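About Matano

Matano started with 2 people and a shared complaint: every shop we visited had its own unwritten rules for working next to robot arms, and they rarely matched. Duyên Sầm began writing them down. Shoshana Villanueva tested them on her own bench and crossed half of them out. We've kept working that way ever since, and we still love it!

Today we write plain, usable practice rules for small two-arm cells, and we teach them to anyone who wants to learn. Our current handbook, Clornberg, holds 19 rules and fits on 4 pages.

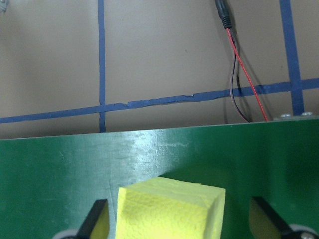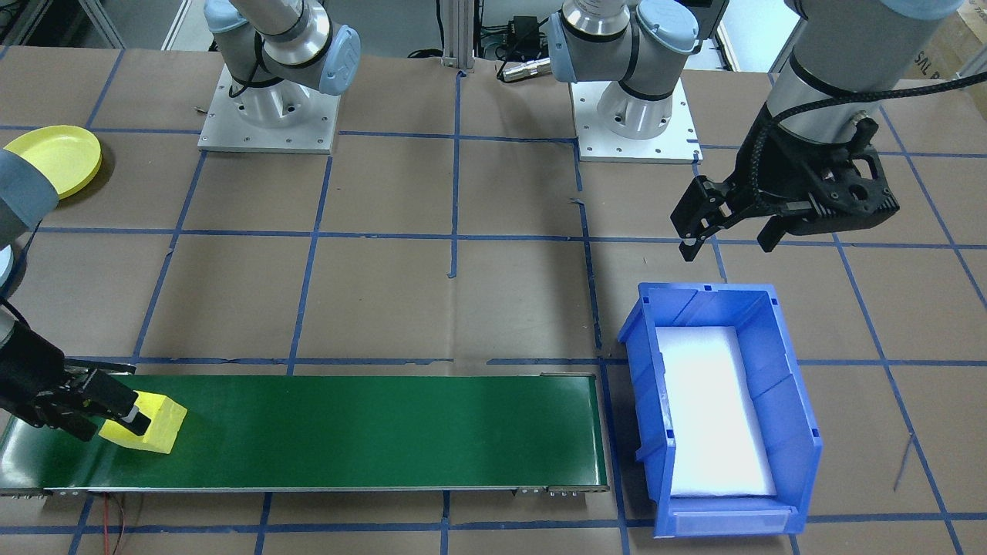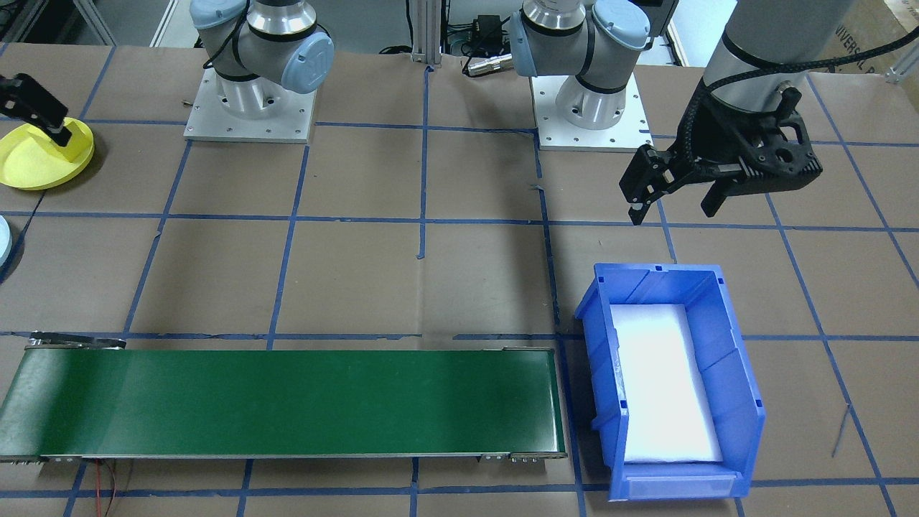

Good practice begins with agreeing on where things belong before an arm moves at all. Clornberg asks every team to mark out its work surface, give each arm its own area, and write down any spot where the two areas meet. We're big fans of plain tape for this — the blue grid on the brown paper lets people say "one square left of the bin" and be understood the first time. Tape lifts at the ends with use, so rule 7 has you check it at the start of each shift and press down or replace whatever has come up. Cables get their own check, and so does anything left lying inside an arm's reach.

Our open classes run in July, with roughly 20 places in each. Bring your own layout sketch, however messy, and we'll go through it together. If you find a rule that doesn't hold up in your shop, please write to us. Those are our favorite letters.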